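Reusing cardboard boxes for fruit — worth it or not?
Forum: Packing, Storage and Shed
Thread started 13 August 2023

quollgate wrote:
We pack fruit for the neighbourhood swap and I'm trying to get us off buying new cartons every season. Last December we bought 270 from Rorau and most were flattened and recycled after one trip. I'd like to get at least three uses out of each one.

What I'm stuck on is the corners. The top and sides can look perfectly good and the corner is the part that's gone. An example:

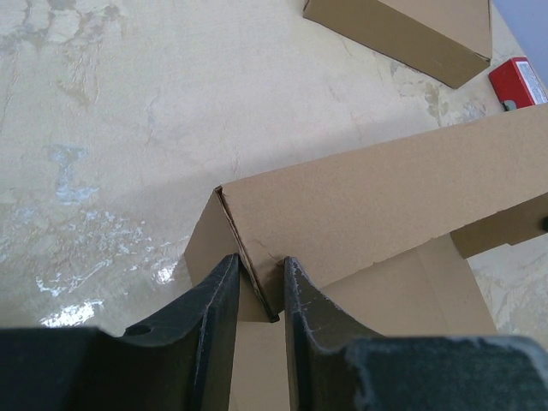 Crushed point at the bottom corner, small dark crease on the top panel.

Would you put fruit in that again? If so, what sort?

saltbush_lid wrote:
Yes, for anything light. A crushed corner takes some stacking strength out of the box but it doesn't make it useless. Put it on the top layer and keep the melons out of it.

I'd be more worried about the crease on the top. If it carries on down the side I'd retire it.

mallee77 wrote:
Disagree with the above. Most of the strength in a box is in the corners. Once one is crushed the load goes somewhere else and the next one goes too. New cartons are cheap compared with a tray of bruised pears.

saltbush_lid wrote:
Depends on what you call cheap. And he said a neighbourhood swap, not a semi-trailer. How high are they getting stacked?

quollgate wrote:
Two high, three at the most. They go in the back of a wagon and get driven across town.

I should have said the crushed ones are only half the problem. The other half is where the board has started to come apart at the fold:

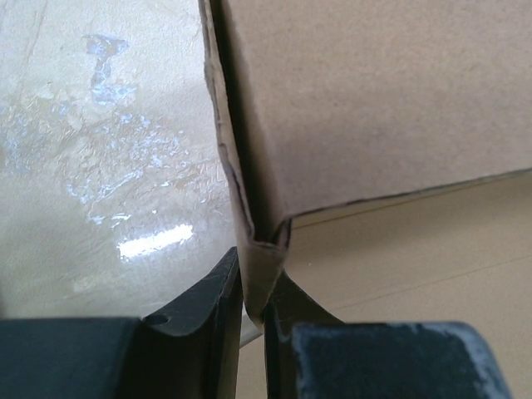
Frayed strip down the side, corner folded in on itself.

Tape over that, or bin it?

mallee77 wrote:
Bin it. Once you can see a gap between the outer flap and the inner wall, tape is only holding the outside together.

tinpothill wrote:
I'd tape it. Paper tape, the wide kind you wet — not the clear plastic stuff, which lets go in a cold shed. Push the corner back out from the inside first, then run the tape a hand's width up both sides. I've had Briretti boxes last two seasons like that.

Then write LIGHT on the lid with a marker and use it for capsicums or herbs.

mallee77 wrote:
Two seasons of what, though? Ours get packed to the top.

tinpothill wrote:
Lemons and mandarins mostly. I don't fill them to the top, so maybe that's the difference.

wattlebend wrote:
Can I ask how you're sorting the fruit before it goes in? We had trouble with mixed boxes until we started tipping everything into one big tub first and packing from there.

quollgate wrote:
Same as you, more or less. Everything sits together in the green plastic bin and the boxes get opened up beside it. Grapes, something like a lemon, something like a pear and a little watermelon were all in together this time, so whoever is packing has to think about what goes on the bottom.

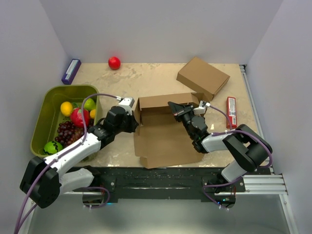 I'd put the watermelon in a box of its own if I had the boxes to spare. Grapes go in last, on top of everything. The question is whether a mixed box like that counts as light or heavy, and I don't think I've got a good rule for it.

wattlebend wrote:
Heavy if there's any melon in it, light if there isn't. That's our whole rule.

saltbush_lid wrote:
Agree with wattlebend. Also fold the short flaps in before the long ones. I've seen people do it the other way and the bottom sags.

mallee77 wrote:
Fine, I'll give you the lemons. I still wouldn't put grapes in a box with a taped corner if something is going on top of it.

quollgate wrote:
Fair enough. Plan for now is sound boxes on the bottom, taped ones on top, and anything with a crease running into the side gets recycled. Does anyone know if Saengthong still sells the wet tape by the single roll? Their site only shows me cartons of it.

tinpothill wrote:
They did when I last bought some. Ring them, the site is always behind.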